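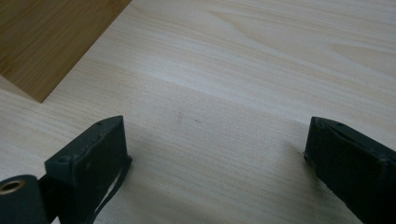
Graziella Fabbri thinks I'm a slob. Her words under my last column were kinder, something like a clear table being a clear head, and would I please put the stuff away in a drawer like a grown-up. Fine. I tried it.

Lasted 19 days.

My problem with the clear table people is they never say where it all goes. It goes in the drawer. Then the drawer won't shut. Then you buy a box for the drawer, and a second box, and now you own more things than when you started, all so a bit of pale wood grain can shine at you while you eat toast.

And a bare table shows everything. One smudge, one little dark speck, and I'm up with a cloth. Under a pile of mail I would of never known. Something brown and wooden left near a corner looks like a crime.

I grew up in Kestlow, in a house where the table was never clear, 21 years of it. Homework, onions, my dads radio in pieces. We pushed it back with our elbows and ate. Every argument worth having happened over that mess.

When I moved to Prarnstead I rented a place with a spotless kitchen and didn't cook for 2 months. Scared of it.

So wipe it down, sure. Once a day, before supper. But leave the bowl out, leave the scissors out. A table is for putting things on. I'm keeping the mail where it is, Graziella.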